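August, shop notebook, loaner fleet

7:40 am. Van 2 back from Dromine overnight run. 461 miles on the trip meter. Driver note says "pulls left under braking, worse when warm." No other notes. Fuel card missing again, check the door pocket.

Jacked the front. Left wheel spins free, right wheel drags a bit but lets go if you rock it. So the pull is the other way from what I'd expect from a sticky right caliper -- unless left is grabbing under pressure and right is just dirty. Pads: left inner down to almost nothing, left outer fine. Slide pin siezed. Lower one. Had to use the long bar.

Pads are the Tridura set we put on in spring. Not blaming the pads. The pin boot was torn and the grease was brown paste.

Did:
- new pins and boots both sides
- Edemeo pads, front axle only
- cleaned the bracket lands, wire brush then file
- bled front, left first, then remembered and did right and left again
- torqued wheels, re-check after 65 miles

Rotors measured ok, above minimum both sides, small lip on the left. Leaving them. If it shudders I was wrong.

11:15. Test drive out to the roundabout and back. Straight stop from 40, hands light on the wheel, no pull. Slight smell from bedding in. Pedal firm.

Van 3, oil light flicker at idle. Swapped the sender, still flickers. Hooked up the mechanical gauge, pressure fine cold, need to see it hot. Wiring then?? Connector has green crust in it. Cleaned, will leave it idling after lunch.

All four show the brown tabletop and the white arms: 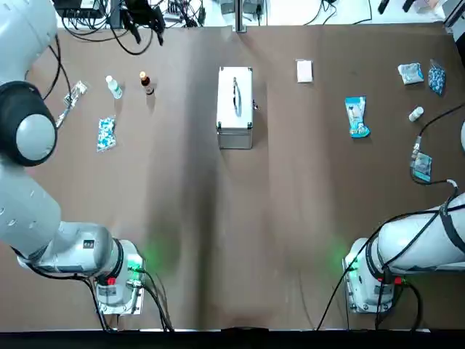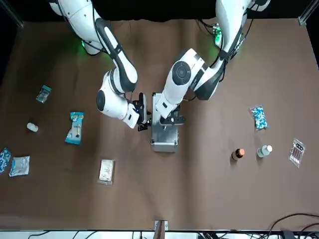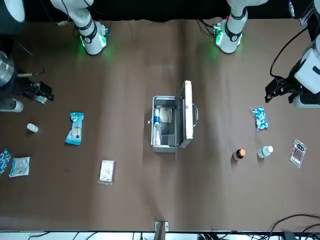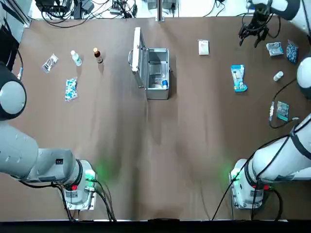
2:30 pm. Van 3 hot, gauge steady at 2,000 rpm and at idle. Light stayed off for the whole idle. Calling it the connector for now. Put a dab of dielectric grease in, zip tied the loom off the bracket where it was rubing.

Mac an tSaoi quote for the clutch on the flatbed came in, parts only. Higher than last time. Ask if that includes the release bearing, the last one didnt and we lost a morning.

To order: pin grease, boots (two spare sets), 79 mm hose clamp for the flatbed intake, brake cleaner. Check what's left of the Edemeo pads before ordering more, box was on the wrong shelf.

Van 2 rear brakes still not looked at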